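Tea and hard water: notes for the Rerstead evening talk, 17th September

Slide 1. Say hello, check the back row can hear. Ask for a show of hands: who has scum on their tea at home? (Expect most of the room, Rerstead water is as hard as nails!)

Start with the two cups. Same tea, same pot, same brewing time, one made with Rerstead tap water and one with water I carried over from Etside in a flask. Pass them round. Let people look before I say a word, the colour does the work. The hard one goes dull and brown, the soft one is bright and almost red.

Slide 2. Why it happens. Calcium and bicarbonate in the water meet the compounds in the leaf, and you get that film on top. Keep it short, no equations. Mention that a squeeze of lemon clears it, then do it, live, because I love this bit.

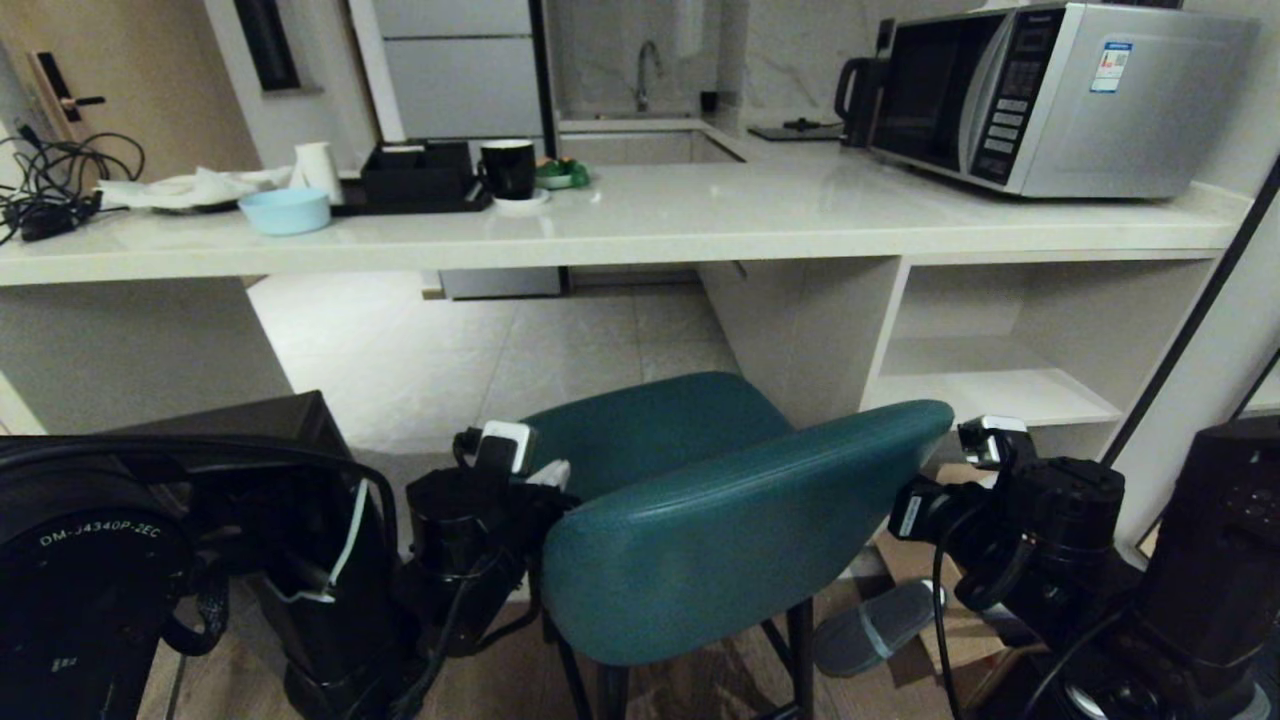 Slide 3. The kitchen test. I ran 80 brews between May and now, mostly in my own kitchen, and wrote every one of them down in the green notebook (bring notebook). Black teas first, then greens. The Kiladel blend was the big surprise for me – it's a cheap, strong breakfast tea and it stood up to hard water better than anything else I tried. The delicate ones suffered terribly. Read out the note from brew 8: "tastes of wet cardboard, poured away".

Don't rush here. People always want to know about filter jugs, so say it now: yes, they help, and yes, you do have to change the cartridge. Mine had been in since before Christmas and I was wondering why nothing tasted different.

Slide 4. Temperature and time. Greens at 80, blacks just off the boil. Three minutes, then four, then five. Hand out the little Vaněk cups so everyone can try the four-minute one. Lids off, let it cool a bit, slurp loudly, nobody minds.

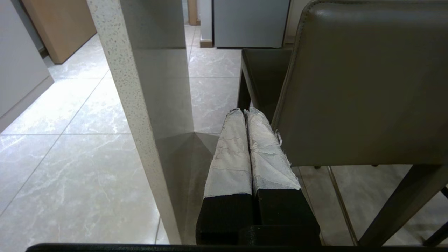

Radek Mikuš wrote back after I sent him the draft and said I'm too kind to filter jugs: he reckons a decent bottled water, low in minerals but not empty, beats any jug, and that distilled water makes tea taste thin and sour. Fair point, and I'll read it out. I tried distilled twice and he's right about the thin part!

Slide 5. Questions, nearly 20 minutes if we start on time. Top up the urn before this. Spare leaf is in the blue tin, take some home, please.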